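Grundlagen der Möbelpflege und Oberflächenkunde
Skript zur vierten Einheit: Leder und helle Tischflächen
Kursleitung: Piroska Takács, Bildungshaus Cladimside
Stand: 25. September 2026

4.1 Lederarten

Für Sitzmöbel wird überwiegend Rindsleder verwendet. Nach der Zurichtung unterscheidet man Anilinleder, Semianilinleder und pigmentiertes Leder. Anilinleder ist durchgefärbt und trägt keine deckende Farbschicht. Narben, Poren und Mastfalten bleiben sichtbar, Flüssigkeiten ziehen schnell ein. Semianilinleder hat eine dünne Pigmentschicht, pigmentiertes Leder eine geschlossene.

Tropfentest: einen Tropfen destilliertes Wasser an verdeckter Stelle aufsetzen und eine Minute warten. Dunkelt die Stelle nach, ist das Leder offenporig. Bleibt der Tropfen stehen, liegt in der Regel eine Deckschicht vor. Bei Rauleder entfällt der Test.

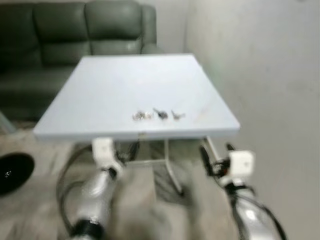 Die Reinigung beginnt immer trocken. Staub wird mit einer weichen Bürste gelöst und abgesaugt, Düse ohne Kanten, keine rotierende Bürste. Besonders sorgfältig arbeitet man in den Nähten. Ein Rückenkissen, das wie bei dem dunkelgrünen Ledersofa durch waagerechte Nähte in gepolsterte Abschnitte geteilt ist, hat viele solcher Stellen, an denen sich Krümel und Hautfett sammeln. Danach folgt die Feuchtreinigung mit Schaum, stets von Naht zu Naht, damit keine Ränder entstehen. Armlehnen und Kopfbereich zuletzt, dort ist meist ein zweiter Durchgang nötig.

Pflegemittel erst auf das vollständig getrocknete Leder geben. Wir arbeiten im Kurs mit der Lotion von Saveo, Gebinde zu 700 ml. Für einen Zweisitzer genügen 95 ml. Mehr Lotion bringt keine bessere Wirkung und hinterlässt einen klebrigen Film. Abstand zu Heizkörpern: mindestens 30 cm.

4.2 Helle Tischflächen

Weiße und hellgraue Platten gibt es lackiert, melaminbeschichtet, als Schichtstoff und als Mineralwerkstoff. Vom bloßen Ansehen lassen sie sich nicht immer unterscheiden. Hinweise geben die Kante, die Unterseite und das Gewicht.

Matte Oberflächen vertragen keine Politur, sie werden sonst fleckig glänzend. Scheuermilch und Schmutzradierer sind ebenfalls tabu, beide wirken schleifend. Geeignet sind lauwarmes Wasser, ein Spritzer Neutralseife und ein Mikrofasertuch. In geraden Bahnen wischen, mit klarem Wasser nachwischen, trocken reiben. Kaffee- und Rotweinflecken sofort abtupfen.

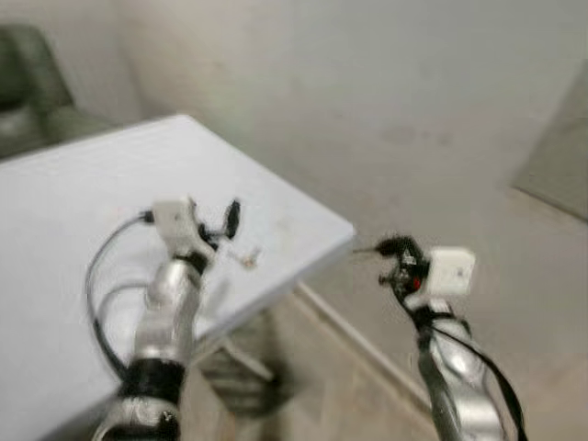
Abb. 2: Hellgraue Tischplatte mit gerader Vorderkante, schräg gesehen

Kanten verdienen eigene Aufmerksamkeit. Dringt Feuchtigkeit in die Fuge zwischen Deckschicht und Träger, quillt eine Spanplatte auf, und der Schaden lässt sich nicht zurückbilden. Lose Kantenbänder deshalb bald nachleimen. Das Merkblatt 263 von Halász (liegt im Ordner aus) beschreibt das Vorgehen mit Schmelzkleber.

4.3 Aufgaben bis zur nächsten Einheit

Tropfentest an zwei Lederproben durchführen und das Ergebnis im Probenblatt eintragen.
Reinigungsplan für ein Möbel aus dem eigenen Haushalt schreiben, höchstens eine Seite.
Im Reader Seite 12 lesen, Abschnitt zu Fettflecken.

Fragen zu den Proben bitte an Nusrat Baloch, Materialausgabe.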